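Citing a case when the source page shows no date

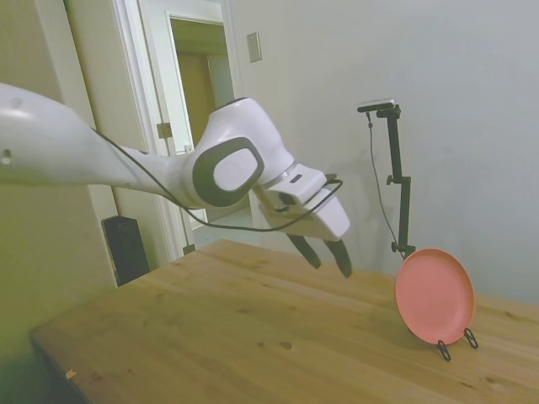

marginrule wrote:
What goes in the date slot for a web page about a court case when the page itself carries no date?

tablecase wrote:
Put (n.d.) in the date slot for APA, and leave the slot out for MLA. Do not use the year of the decision. That belongs to the case, and you are citing the page.

marginrule wrote:
Understood. Complication: the case summary I am using is on the Brurkia site, and the footer has a copyright year. Two students in my section used that year. Our handout, written by Kerubo Massawe, doesn't cover it.

quietfolio wrote:
Use the footer year. It is the only date on the page, and a reader gets more from it than from n.d.

tablecase wrote:
I disagree. A copyright year in a footer is site-wide and usually updates by script every January. It tells you when the template last rolled over. The summary could be ten years older.

quietfolio wrote:
Could be, but you don't know that either. A date with a known weakness still beats no date in my view. Editors at the two journals I format for have accepted it without comment.

tablecase wrote:
Accepted without comment usually means unchecked. APA says not to use the website copyright date as the publication date of a page.

ibid_again wrote:
Separate issue. Why cite the summary at all? If the paper relies on the holding, cite the opinion: case name, volume, reporter, first page, court, year. The web page is a secondary source and needs its own entry only if you quote or paraphrase its commentary.

marginrule wrote:
I do both. The holding comes from the opinion, and one paragraph draws on the site's account of the procedural history.

ibid_again wrote:
Then two entries. Case name in italics in the text. In an APA reference list the case name is in roman for the opinion. The web page entry follows the web page rules, with the page title in italics.

Flondik wrote:
My citation manager exports the access date on everything. Keep or strip?

tablecase wrote:
APA: strip it unless the content is designed to change and the page isn't archived. MLA: optional, but keep it for an undated page. Chicago: keep it if there is no publication or revision date. For example, Accessed Tue 3 June is wrong in all three. Drop the weekday and add the year.

quietfolio wrote:
On that we agree. I had 90 entries come in with weekdays last term, all from the same export template. Fixing the template took 11 minutes. Fixing the entries by hand would have taken the afternoon.

Flondik wrote:
Which field?

quietfolio wrote:
Accessed, in the output style. Set the date parts to month, day, year and delete the day name. Re-export afterward, as the old entries don't refresh by themselves.

marginrule wrote:
Going with n.d. for the summary and a separate entry for the opinion. I'll ask whether the handout can be amended. Does the page title keep the "v." in italics?

ibid_again wrote:
Yes, same as the rest of the title. Period after the v, no "vs."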